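An afternoon at the Turnerico packing rooms

March 2023

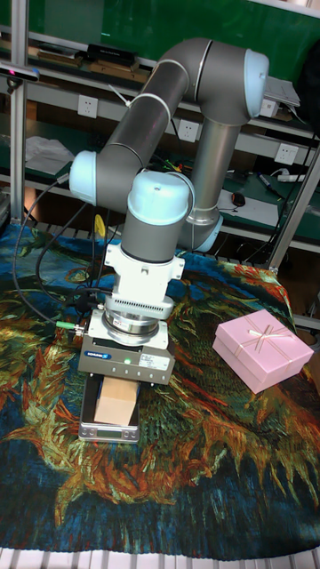 Getting there

Turnerico sits at the far end of an industrial street, past a tile dealer and a car wash, and the bus stops a short walk from the gate. I went with Till Pfeiffer, who buys gift packaging for a small chain of stationery shops and had asked for a visit back in December. The company lets in small groups by appointment. Ours had six people in it, mostly shop owners, plus a retired bookbinder who asked better questions than the rest of us.

You sign in at a window on the left, leave your coat on a hook, and get a sticker with your name on it. Mine said Tim. I left it on.

Kerstin Hamann showed us around. She has run the packing side for nine years and before that she worked in the cutting room, so she could answer for both. She speaks quickly and doesn't wait for stragglers. Stay near the front if you want to hear.

The cutting room

We began where the board arrives. It comes in flat stacks on pallets and is kept for two days before cutting so it can settle to the air in the building. Board that goes straight to the cutter tends to curl at the corners later, and lids made from it sit badly. Till picked up two offcuts and could feel the difference between them. I could not.

The large cutter was running an order for plain folding boxes. It is loud and we were given earplugs. The blanks come out joined at small nicks and are knocked apart by hand over a table with a raised edge. The man doing this, Detlef Frerichs, let two of us try. I tore three corners. He put my pieces in the recycling cage without comment.

A standard run is 2000 blanks. The order on the floor that day had been changed by the customer and the job sheet said 1577, written over in pen. Kerstin said odd numbers like that are normal for wedding and anniversary orders, and that they cut a few spares anyway.

Covering and lining

The next room is quieter and smells of glue. Rigid boxes are made here, the kind with a separate lid. The paper is glued, the board shell is set on it, and the sides are turned up and pressed with a bone folder. Corners are the hard part. A bad corner shows as a small white line where the paper has split, and those boxes are sold as seconds in a bin by the door.

Pale colors are the most trouble. Every fingerprint shows on them, so the people who do pink and cream wash their hands more often and keep a clean cloth on the bench. Dark green hides everything and is therefore the favorite color of the whole room, according to Kerstin.

The bookbinder wanted to know about the glue and was taken aside for a long talk about it. The rest of us stood by the radiator.

Weighing

Small boxes are weighed before they are matched to a shipping carton. I had expected some kind of large platform, and it was a kitchen scale, silver with a brushed metal top, set on a patterned tablecloth. A small tan cardboard box was held just over it, and beside the scale stood a pink gift box with a square lid and a thin gold ribbon tied in a small bow.

The weights matter mainly for postage. Turnerico sends out sample sets to shops, and a few grams can push a parcel into the next price band. Rogério Arruda, who handles shipping, keeps a printed sheet of box weights with and without tissue paper. He reweighs each style when a new batch of board comes in. He said the same box can come out heavier in a damp month, and that he has stopped arguing with customers over it.

One of the shop owners asked whether the ribbon makes a difference to the postage. On a single box it does not. On a full carton it can, and the wide satin is worse than the thin kind.

Ribbons and bows

Ribbon is kept on spools on a rail along the wall, sorted by width first and color second. There are two ways of finishing a box here. One is a loose ribbon packed flat inside, for the shop to tie. The other is tied at the factory, which costs more and takes up more room in the carton.

Timo Ehlers demonstrated the small corner bow. He wraps the ribbon over the lid, crosses it underneath, brings it back up and ties it off to one side. It took him less time than it takes me to find the end of a roll of tape. We each got a lid and a length of ribbon. Mine slid off when I picked it up. Till's held, and he was allowed to keep it.

The shop

The tour ends in a small sales room. Seconds are cheap and most of them are fine if you don't look at the corners. I bought four rigid boxes in dark green and a bag of ribbon ends. Till placed an order for folding boxes and talked terms with Kerstin for half an hour while I drank coffee from the machine, which takes coins only.

Practical notes

The visit took a little under three hours with the shop. Wear flat shoes, as the cutting room floor has strips of scrap all over it. There is one restroom, across the yard, and the key is at the sign-in window. Bring a bag for the seconds, because they don't give you one, and check that each lid fits its own box before you pay. One of mine didn't.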